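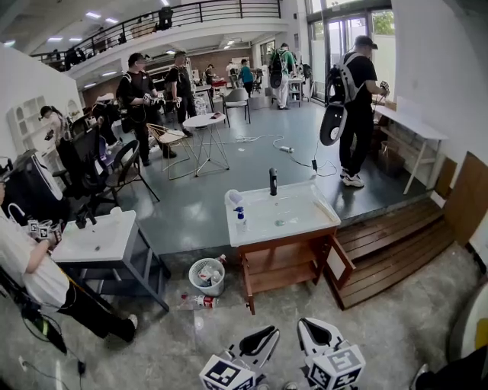 The Bramalby premises of Kwan were fitted out over the winter with washing areas, seating and tables in a single open hall, and responsibility for keeping them in good order rests with Sze-wing Fung, Facilities Manager. She met the newsletter on a Saturday, when the deep clean of the hall is normally carried out, to discuss the arrangements for sinks, waste and shared furniture.

Ms Fung joined from the Fendham site, where each washing area had its own room. At Bramalby the sinks stand out on the concrete floor, in full view of anyone at work there. "At Fendham you could close a door on an untidy basin," she said. "In the hall it is the first thing people meet, and they judge the rest of the building by it."

Two types of unit are in use. One is a white sink set into a brown wooden cabinet with doors and a shelf; the other is a white sink carried on a dark grey metal frame. Both have black taps. Asked which she preferred, Ms Fung was reluctant to choose. The framed unit allows a mop to pass underneath, she said, while the cabinet keeps supplies out of sight, provided that staff return them to it.

"They do not always return them. The spray bottle lives on the back corner of the basin, whatever the notice says. I have stopped moving it. What I do insist on is that the cabinet doors are shut, and that nothing is left in the bowl at the end of a shift."

Cleaning products are ordered from Drostex in cases of 14, and the price has held at its present level for 4 months. A change of supplier was considered in the spring and rejected after a short trial, the alternative having left marks on the taps.

On waste, Ms Fung spoke at greater length. Small round bins stand by the sinks and are emptied at noon and again at six. She accepts that they fill quickly with drinks bottles and that bottles end up on the floor next to them. Larger bins were requested in the first budget and refused on grounds of space. She intends to ask again.

Shih-chieh Tse, who oversees the floor and fittings, joined the conversation at this point. His chief concern is the change of level. Part of the hall is raised, and is reached near the sinks by a wooden step platform with slatted boards. "Slats are good for grip and poor for sweeping," Mr Tse said. "Everything goes down between them. We lift the platform once a month and clear underneath." He would also like the cables on the raised floor to be run along the wall, and has obtained a quotation of 700 for the work.

The furniture is more mixed than either would wish. Mesh office chairs share the hall with a gold wire chair and its white seat, and with a small round table on thin legs which Mr Tse considers too light for the purpose. Ms Fung disagreed. "It is wiped down in a moment and anyone can carry it. I should be sorry to lose it."

A revised cleaning rota takes effect in October. Copies will be placed on the white shelving unit, and comments should be sent to Ms Fung in writing.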